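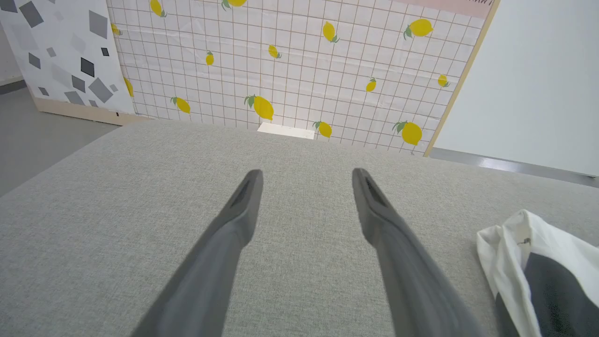
Trenance Open Day: Frequently Asked Questions

Last updated December 2, 2023

General

What is being demonstrated?
A robot arm with a two-finger parallel gripper, handling ordinary clothing on a fabric-covered surface. The control software is Shirima, developed in our lab. Visitors see the same setup the staff use on working days.

Who runs the sessions?
Mwende Okoth operates the arm and takes questions during the session. Mutua Tanui is responsible for safety and for the visitor line. Questions about Shirima that need a longer answer can be left at the desk and are answered by e-mail.

How long is a session?
Each session takes 11 minutes, followed by a short changeover. A session may run over if the arm has to be reset.

Do I need to book?
Yes. Places are booked through the Pludside visitor page. Each session admits nine people, including children. Unclaimed places are released at the desk when the session starts.

The work

What does the arm handle?
Shirts and other soft garments. They are laid out flat or left crumpled, and one may lie across another. The garments come from our own stock. Please do not bring your own. 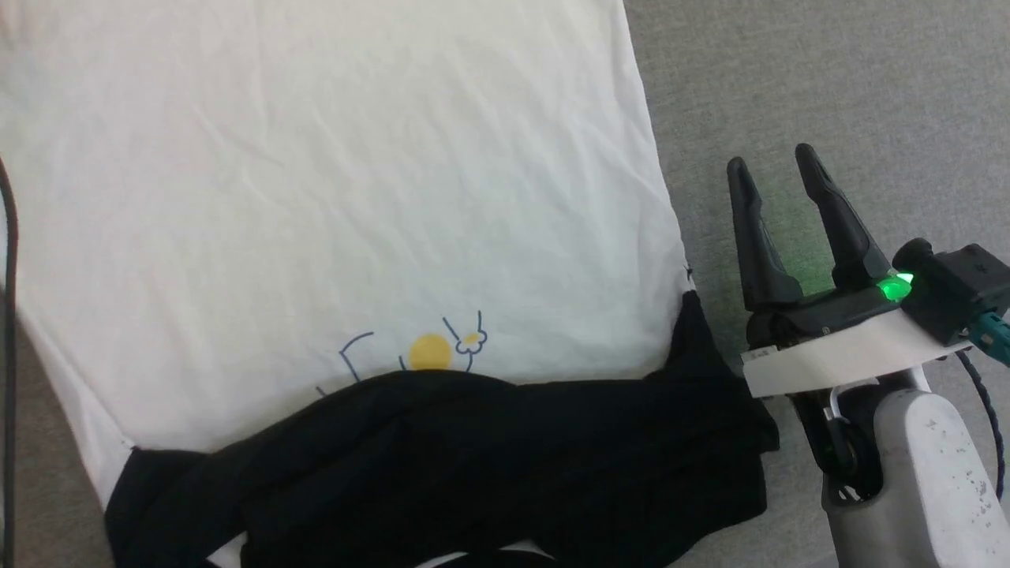

Gripper open beside a black garment lying across the lower part of a white T-shirt.

Why clothing?
A rigid part has one shape. A shirt has a different shape every time it is put down, and its edges are often hidden under its own folds. Finding a usable grasp point is most of the problem, and it is the part of Shirima that gets the most attention.

Does the arm work on its own?
Partly. Some sessions are teleoperated and some run under Shirima. The operator announces the mode before each session. In both modes the operator can stop the arm at any time.

What does the wrist camera show?
The two fingertips and whatever is in front of them. The view moves with the gripper, so visitors who are not used to it may find it hard to follow at first. 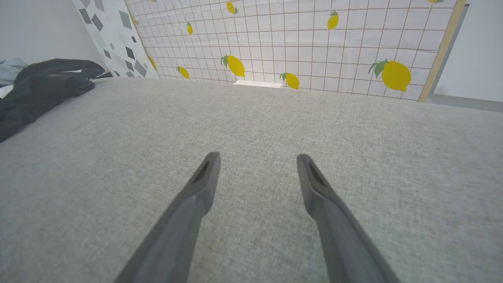
Wrist camera view: open fingers over the gray fabric, lemon-print panel at the back, dark cloth at left.

How often does a grasp fail?
In our October trials the arm made 433 grasp attempts, and roughly 92 percent held through the lift. The remainder were mostly second layers picked up along with the first — these are counted as failures even when the garment ends up in the right place.

Visiting

May I touch the arm?
No. Stay behind the floor line while the arm is powered.

May I take photographs?
Yes, without flash. Flash disturbs the cameras.

Is the software available?
Not at present. Purnus, the earlier version, can be requested in writing for teaching use.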